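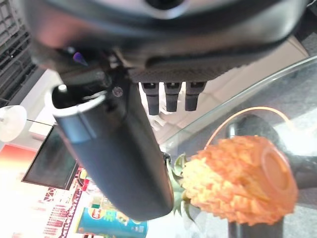
Toy pineapple on the glass table

Play food storage and glass tables
Forum: Home & Kids > Toys and Playrooms
6 replies

bralmont_mom
Posted Sat 29 June
Looking for opinions on two things. First, the pineapple. It's a play food one, orange with a bumpy skin and green spiky leaves, and it doesn't fit in any of the bins we have. The apples and bananas go in a shoebox-size bin just fine. The pineapple has to lie on its side and the lid won't close over the leaves.

Second, the table. We have a glass top with a curved edge in the room where the kids play, and I'm wondering if I should move it out before my nephew visits in July. He's two and he bangs things.

kettle_and_twine
For the bin, skip the lid. We keep all the play food in an open basket on the bottom shelf and it gets put away more often than it did when there was a lid to deal with. The leaves can stick up.

On the glass I'd move it. I had one with a rounded edge like that and my daughter cracked it with a wooden block. It didn't shatter, but I had to replace the whole top.

portside88
Disagree on the table. If it's tempered it will take a toy pineapple all day long. Look for a small etched stamp near the edge. Ours has been in the family room for years with trucks driven across it and all I ever do is wipe it.

kettle_and_twine
Mine was tempered according to the store. A chip in the edge is all it takes. The middle of the glass is strong, the edge is the weak part.

portside88
Then put edge guard on it. Trekuvis makes a clear one that comes on a roll. Takes a few minutes to put on.

lowshelf
I've used the Trekuvis stuff. It holds on a straight edge but on a curve it wants to lift at the ends. Clean the glass with rubbing alcohol first and go slow. I still had to redo one side.

For the pineapple – Smits has a deep bin, the one sold for yarn. Ours holds a pineapple standing up plus the corn and the eggplant. The lid closes.

bralmont_mom
Thanks everyone. I looked and can't find a stamp anywhere, so I don't know what kind of glass it is. I'm going to put the table in the bedroom for the visit and decide about the edge guard later. There's a Smits at the Vovdale shopping center and I'll check if they have the deep bin. Does anyone know if it fits on a regular cube shelf? Mine is the kind with the square openings.

lowshelf
Not with the lid on. It sticks up too high. I keep ours on the floor next to the shelf. Without the lid it slides in, but then you have to pull it all the way out to get at anything.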